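Skedholm Soft Grasp Kit – README and data card

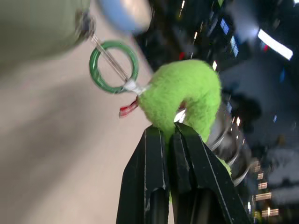

Wrist camera view, both fingers closed on the green fuzzy piece.

Version 2, updated April 17, 2021
Maintained by Consolacion Galang, Hemwood

What you get

The Skedholm kit is a two-finger gripper, a wrist camera mount, a bag of soft objects and the recordings we made while trying it out. I wrote this card to go with the recordings, but it has grown into a bit of a review as well. I really like this kit! Soft, bendy things are a pain to pick up and these fingers make them fun to work on.

The download has 163 episodes. Each one is a single grasp attempt with wrist video, finger position and motor current. Failed grasps are included and labeled.

Folders

episodes/ – one folder per attempt
labels.csv – object name, result, operator notes
calib/ – camera and finger calibration
extras/ – our settings files for the Cullen controller

Getting started

Unpack everything into one place and run the check script first. It reads the calibration files and tells you if any episode is missing its video. Then open labels.csv and sort by object. The fuzzy pieces are the ones to look at first – they fold up into an arch when the fingertips pinch them, and the pile gets squeezed in between the tips. Great test for anything that tries to guess shape from one view.

Settings that worked for us

Grip force: 6 newtons for plush and felt
Closing delay: 300 ms
Camera exposure: fixed, never auto

We started with auto exposure and lost a whole afternoon to it. Bright lights behind the fingers kept pulling the picture dark.

Known issues

The matte black fingers scuff along the edges and the marks show up pale on video. If you segment the fingers by color, expect ragged outlines. Backgrounds are often out of focus, so don't count on them for tracking.

Time stamps in the December recordings drift a little against the motor log. Use the corrected column in labels.csv.

The Marchetti adapter plate fits, but you need the longer screws, and they aren't in the box.

Still to do

Left-handed mount files
Better names for the soft objects (sorry, "fuzzy_b" was me)
Depth for the newer episodes

Questions and fixes are very welcome. Send the episode folder name along with them.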